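計画器の言い分を聞く　Wamamiaのエクレム・アクギュルさんと過ごした午後

ソフトウェア　インタビュー
2025年3月31日

紅茶のおかわりを三度いただいて、気がつくと窓の外がすっかり暗くなっていた。約束は一時間のはずだったのに、エクレム・アクギュル(Ekrem Akgül)さんはこちらが録音機の電池を替えるあいだも話しつづけ、しかもその部分がいちばん面白かったので、あわててメモ帳を開くことになった。そういう人である。

アクギュルさんが働くWamamiaは、イスタンブールのクルトゥルシュ(Kurtuluş)地区にある小さなソフトウェア会社で、ロボットアーム向けの動作計画ライブラリ「Zolel」と、その挙動を記録して後から追いかけるための再生ツール「Flirness」を作っている。坂の途中の建物の三階、階段を上がると焼き菓子の匂いがするのは、下の階がお菓子屋さんだからだ。匂いに負けて手土産を二重に買ってしまった、と白状すると、アクギュルさんは「うちの開発が遅れる理由の半分はそれです」と笑って、さっそく箱を開けてくれた。

もともとは画像認識の人だったそうだ。大学院では物体の姿勢推定をやっていて、ロボットを動かすのは隣の研究室の仕事だと思っていた。

「自分の出した姿勢が、その先でどう使われるのかを知らなかったんです。誤差が小さければ偉い、そう思っていました。ところがある日、隣の研究室の友人が怒ってやって来て、君の推定値を使うとアームがいちいち遠回りをする、と言うんですね。見に行ったら、本当に遠回りをしている。マグカップの取っ手の位置が毎フレーム少しずつ震えていて、計画器がそのたびに別の経路を選び直していた。平均誤差の表では、どこにも出てこない問題です」

その友人とは今も月に一度は食事をするという。怒られた記憶のほうは、だいぶいい思い出に変わっているらしい。

「震えを消すだけなら、フィルタを強くかければいい。でも強くかけると、今度は遅れる。物を動かしたのに、ロボットの頭の中ではまだ元の場所にある。そのころは遅れが200ミリ秒ありました。机の上に置きっぱなしの物なら何の問題もない数字です。でも、人が手で渡してくれるものを取りに行くとなると、もういけません。手が引っ込んだ後の空気をつかみに行くことになります」

認識と計画のあいだにある、この誰の担当ともつかない隙間が気になって仕方がなくなり、気がつけば計画の側に引っ越していた。Zolelの最初の版はその頃に書いたもので、当時のコードは今もリポジトリの奥に残っている。見せてもらえますか、と頼んだら、これは丁寧に断られた。

■経路より先に、理由を出す

Zolelは、経路を返すと同時に「なぜその経路にしたか」を返す。アクギュルさんが一番長く語ったのはこの点だった。

一般に動作計画のライブラリは、始点と終点、それに周囲の障害物の形を渡すと、ぶつからずに動ける関節角の列を返してくる。失敗したときは失敗しましたと返す。使う側からすると、時間切れだったのか、終点がそもそも届かない場所だったのか、それとも終点の姿勢で指が机に触れていたのか、ここが知りたいのに教えてもらえないことが多い。

「私は計画器を使う立場だった時間が長いので、あの失敗という一語がどれだけ人を不幸にするかよく知っています。夜の十時に、何を直せばいいのか分からないまま、とりあえず制限時間を二倍にしてみる。三倍にしてみる。たまたま通ると、そのまま本番の設定に残ってしまう。皆さん、一度はやっているでしょう。私は何度もやりました」

Zolelでは、捨てた候補を捨てた理由ごとに束ねて持っておく。逆運動学が解けなかったもの、関節の可動範囲を超えたもの、衝突したもの。衝突の場合は、ロボットのどのリンクが、環境のどの形状と、どのくらい深く食い込んでいたかまで残す。束ねておけば、千の候補が落ちていても人間が読むのは数行で済む。

記録を取ればそのぶん遅くなりませんか、と聞いてみた。アクギュルさんは、その質問を待っていましたという顔で椅子を引き寄せた。

「遅くなります。最初の実装はひどいものでした。文字列を組み立てていたんです、衝突判定の一番内側のループの中で。若かったですね。今は番号だけを固定長のバッファに書いて、文章にするのは人が読むときです。それでも無料にはなりません。だから切れるようにはしてあります。ただ、切って使っているお客さまから問い合わせが来ると、まず入れてもう一度走らせてくださいとお願いするので、結局みなさん入れっぱなしにしていますね」

衝突形状の作り方についても、ずいぶん詳しく教わった。指の形を細かい三角形の網のまま持つか、いくつかの箱や球に置きかえるか。Zolelは両方を持っていて、粗いほうで探し、細かいほうで確かめる。言葉にすれば一行だが、粗いほうが本物より少しでも小さいと確かめる段階で山ほど落ちるし、大きすぎると、指を差し入れられるはずの隙間が最初から無いことになってしまう。

「把持の計画では、ここが本当に効きます。腕の部分は太めに見積もっておけばいい。指先は駄目です。物に触るのが仕事なのに、触る手前で衝突ですと言われてしまう。うちでは指の内側の面だけ、対象の物体との接触を許す、という設定を後から足しました。後から、というのがお恥ずかしいところで、最初の版は何もつかめなかったんです。近づくのはとても上手でした」

■時刻をそろえるという地味な仕事

もう一つの製品、Flirnessの話になると、口調が少し変わる。Zolelが自慢の長男だとすれば、Flirnessは手のかかった末っ子というところだろうか(ご本人は逆だと言うかもしれない)。

Flirnessは、カメラの画像、関節の角度、計画器の出力、制御器への指令といった別々の周期で流れてくる記録を一本の時間軸に並べ、好きなところで止めて見直せるようにする道具である。もともと社内のデバッグ用で、売るつもりはなかったという。

「止めて見る、それだけなんです。でも止めるというのが難しい。画像には画像の時刻がついていて、関節には関節の時刻がついている。では画像の時刻とは何か。シャッターが開いたときですか、閉じたときですか、それともドライバが受け取ったときですか。ここを決めないまま並べると、画面の中の指と、計算で描いた指がずれます。ずれているのを見ると、人はまずキャリブレーションを疑うんです。それで半日かけて手先とカメラの位置関係を測り直す。測り直しても、まだずれている」

時刻のせいか、位置合わせのせいか。見分け方を聞くと、簡単な方法を教えてくれた。アームをゆっくり動かした記録と、速く動かした記録を並べる。速いほうでだけずれが広がるなら、時刻を疑う。どちらでも同じだけずれているなら、位置合わせを疑う。両方が混じっていることももちろんあって、そのときは先に時刻から片づけるのだそうだ。

「それと、四元数の順番ですね」と、アクギュルさんは急に声を落とした。回転を表す四つの数のうち、実数部を先頭に置く流儀と末尾に置く流儀があって、ライブラリごとに違う。間違えても数としては立派に通ってしまい、エラーにはならない。

「二月に、まる三日それで潰しました。自分の会社の、自分の書いた変換関数です。コメントには正しい順番が書いてあって、コードが逆でした。コメントを書いたのも私です。今は型を分けてあるので、混ぜるとコンパイルが通りません。もっと早くやればよかった」

三日目の夜にお菓子屋さんのおかみさんが売れ残りの包みを差し入れてくれて、それを食べている最中に気づいたのだという。どこまで本当かは分からないけれど、この話をするときのアクギュルさんはとても嬉しそうだった。

■毎晩走る711の場面

Zolelに変更を入れると、その晩のうちに711の場面で計画が試される。場面というのは、机や棚や壁、置かれた物の形と位置、アームの初期姿勢、それにつかむ対象をひとまとめにした設定ファイルのことだ。人が手で作ったものもあれば、利用者からの不具合報告をそのまま場面に起こしたものもある。

報告が来たら、直す前にまず場面にする。これは社内で決めている順番だそうで、直ってから場面を作ろうとすると必ず忘れる、というのがその言い分である。

「点数は出しますが、点数だけ見ていると騙されます。成功率が上がったと喜んでいたら、難しい場面が読み込みに失敗して数から抜けていた、ということがありました。分母が減っていたんですね。それからは、走った場面の数が前の晩と違うだけで赤い印が出ます」

乱数の扱いにも一家言ある。サンプリングを使う計画器は、種が違えば違う経路を出す。種を固定すれば毎回同じ結果になるので、試験としては扱いやすい。けれど固定した種でだけうまくいく、ということも起こる。そこでWamamiaでは、昼間の小さな試験は種を固定し、夜の試験では場面ごとに33通りの種を試して、ばらつきのほうも見るようにしている。成功率が同じでも、計画にかかる時間の裾が伸びていたら、その変更はいったん戻す。

「平均が速いことより、一番遅いときにどのくらい遅いかのほうが、使う人には大事なんです。アームの前で待っているのは人ですから。普段すぐに動くものが急に黙り込むと、人は近づいて覗き込みます。覗き込んだところで動き出したら、怖いでしょう」

描画の質はどこまで必要ですか、という話もした。計画だけを試すなら絵はいらない。形と位置があれば足りる。それでもWamamiaでは、認識から計画まで通して走らせる試験のために、手首のカメラからの画像をシミュレータで描かせている。壁の木目や机の模様を変えてみると、認識の側がまず音を上げ、そのあおりで計画が崩れる。崩れ方をFlirnessで追いかける。部署と部署の隙間が気になって引っ越してきた人らしい試験だと、聞きながら思った。 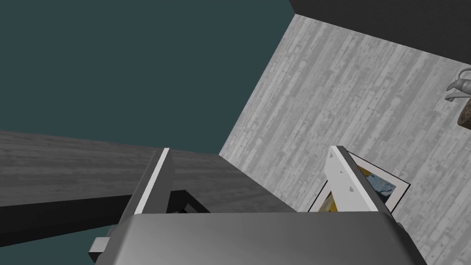
開発の現場から：手首カメラと傾いた世界

手首にカメラを載せると、アームが姿勢を変えるたびに世界のほうが傾く。机も壁も斜めになり、開いた二本の指はいつも手前にいて、向こうにあるものを隠してしまう。右の指の後ろに額入りの絵が立てかけてあっても、認識に渡るのは見えているところだけだ。

「人間はこれを見て、ああ額縁だな、後ろに続きがあるな、と思います。認識器も、まあ、そう思ってくれることはあります。問題はその先で、計画器に何と伝えるかなんです。見えていない部分は空いているのか、ふさがっているのか。空いていると言えば、ぶつかるかもしれない。ふさがっていると言えば、自分の指の影になった場所が全部壁になって、自分の影に閉じ込められたまま動けなくなります」

Zolelでは、空間を「空き」「ふさがり」「まだ見ていない」の三つに分けて持つ。最後の一つを通る経路には、禁止する代わりに高い料金を払わせる。ほかに道がなければ通るが、その場合は速度を落とし、途中で一度見直す場所を経路に挟む。料金をいくらにするかは今も悩みの種だという。高くしすぎると、アームはきょろきょろと見回してばかりで、いつまでも手を伸ばさない。

自分の指を画像から取り除く処理にも、思いのほか手間がかかった。指の形は分かっているし、開き具合も関節の値から分かるので、計算で描いた指を重ねて、その部分の画素を捨てればよいはずである。ところが縁のところで一、二画素残る。残った点は、手先にぴったりくっついて動く謎の障害物になる。

「どこへ逃げてもついてくる障害物です。計画器にしてみれば、こんなに理不尽な相手はいません。理由の欄を見たら、衝突相手の位置がいつも指先からほぼ同じ距離にある。それで分かりました。理由を出すようにしておいてよかったと、あの日は心から思いました」

今は描いた指を少しだけ太らせてから捨てている。太らせすぎると、つかもうとしている薄いものまで一緒に消えてしまう。カードやスプーンの柄が、指を近づけたとたんに画面から居なくなるのだ。そのため対象の物体だけは、近づく前に見た形を覚えておいて、最後のところはその記憶を頼りに動く。

使う人の声のこと

Zolelの利用者から寄せられて、まだ片づいていない要望が30近くある。アクギュルさんはそれを紙に印刷して、机の横の壁に貼っている。画面で見ると閉じてしまえるから、という。

一番多いのは、学習で得た動作との組み合わせ方についての相談だそうだ。近ごろは、画像を入れると手先の動きがそのまま出てくるような学習モデルを使う人が増えていて、計画器はもういらないのでは、と面と向かって言われることもある。そう言われてどうでしたか、とうかがうと、怒るどころか身を乗り出してきた。

「私も使っていますよ。布を広げるなんていう仕事は、計画では本当に書きにくい。ただ、学習した動きの始まりの場所まで腕を連れていくとか、失敗したあとに安全な姿勢へ戻すとか、そこは計画器が得意です。だから今やっているのは、出てきた動きを横で見ていて、このまま行くと肘が棚に当たりますよ、と早めに教える仕組みです。止めるか、よけるか、続けるかは使う人が選べます。うるさい助手席の人みたいなものですね」

助手席の人には、言うのが遅すぎても早すぎても困る。どのくらい先まで見て警告するかを、アームの速度と止まるまでの距離から決めるところまではできていて、次の版に入れる予定だという。警告の文面にはまだ迷いがあり、同僚と毎日のように言い合いをしているそうだ。「衝突の可能性」では短すぎる、リンクの名前を並べると長すぎる。私は間を取って「左肘、棚まであと少し」くらいがいいのでは、と素人考えを口にしてみたのだけれど、アクギュルさんは律儀にそれを付箋に書いて、壁の紙の端に貼ってくれた。

これからこの分野に入る人に何か、とお願いすると、しばらく紅茶のグラスを回してから、こんな話をしてくれた。

「自分の担当の一つ先と一つ手前を、週に半日でいいから触ってみてください。認識の人は計画を、計画の人は制御を。上手にならなくて構いません。私は今でも制御は下手です。ゲインの調整をやらせてもらえないくらい下手です。でも、どこで困るのかが分かると、自分の出力に何を添えればいいかが分かります。時刻なのか、自信の度合いなのか、理由なのか。隣の研究室の友人が怒りに来てくれるのを待っていると、時間がかかりますから」

帰りぎわ、階段のところまで送ってくれたアクギュルさんが、そういえば録音機を替えているときの話は書けましたか、と聞いてきた。メモ帳を見せると二か所ほど数字の単位を直され、ついでに坂を下りたところのバス停までの近道も描き足してくれた。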